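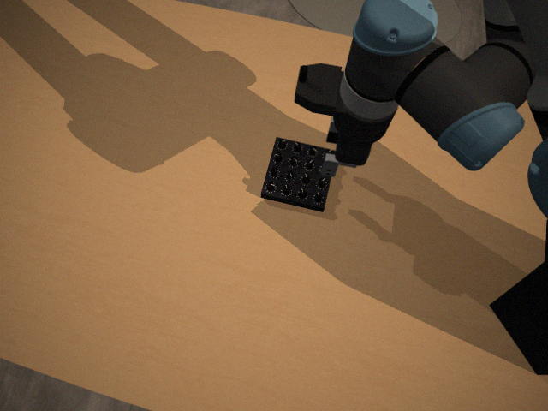

I went to the open day at Yousafzai House in June because I'd been stuck on the same journal page since winter, and a two-hour drive to Ondon felt easier than writing the next line. (You know how that goes.) The page said "what do I want more of?" and underneath I'd drawn a plant. So the first prompt of the morning was a relief: pick one color and let it stand for the next few months. I went straight for a warm orange-tan, the color of that broad wooden tabletop with the fine grain, and I wrote "room to spread out" next to it before I'd had time to argue with myself. That's still my theme, by the way. It may be the quickest I've ever picked one!

The house runs week-long journaling retreats most of the year and opens up once each summer so people can try a bit of everything. You get a paper wristband and a schedule, and then you're pretty much on your own. I did the color session, a walking one, and the one I'd really come for, which was on looking back through old notebooks without wincing. I brought three of mine. The idea is that you read fast, like you're skimming someone else's mail, and copy out only the questions you asked. No answers, no lists, no feelings about your handwriting. I got through 123 pages before lunch and found I'd asked "should I move the desk?" in all three notebooks, years apart. I have never moved the desk.

Lunch was soup and good bread on the back porch. I'd bring your own mug if you go, the cups are tiny. 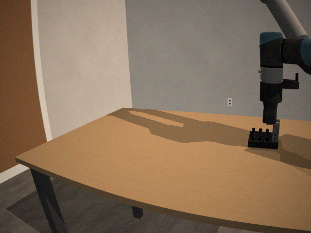 The afternoon was more of a wander. Berkis had a stall with their handmade paper, and I bought the thick cream kind that drinks ink like crazy, so I'll be using it for collage and nothing else. Flakix was there too with their undated planners. I've gone back and forth on planners for ages. I like the idea of a whole year laid out in front of me, and then by March I'm using it as a coaster. The Flakix one only covers a season at a time, and that seems about my speed. I didn't buy it on the day and I've thought about it a lot since, so make of that what you will.

My favorite thing was the card wall in the upstairs hall. Every visitor gets to write one longing on an index card and pin it up, no name needed, and they had 2,451 of them when I was there (there's a little tally by the stairs that gets updated at the end of each day). Some are huge, like wanting to talk to a brother again. One just said "a porch." I stood there way longer than I meant to and missed the start of the walking session, which meant catching up with a line of silent people in a field while trying not to pant.

The walking session wasn't for me, I'll admit. We were supposed to carry one commitment in our heads for the whole loop and notice what our feet did. My feet did what they usually do. But the woman ahead of me was in tears by the gate, in a good way I think, so clearly it works for some folks.

Practical stuff: parking is on the grass and fills up by ten in the morning. The workshops are free but the popular ones need a sign-up at the front desk, and the collage one was full before I got there. Bring a pen you like, and an old notebook or two if you can stand it.

I moved the desk the next morning. It's under the window now and I keep getting glare at four in the afternoon, so I may need a curtain.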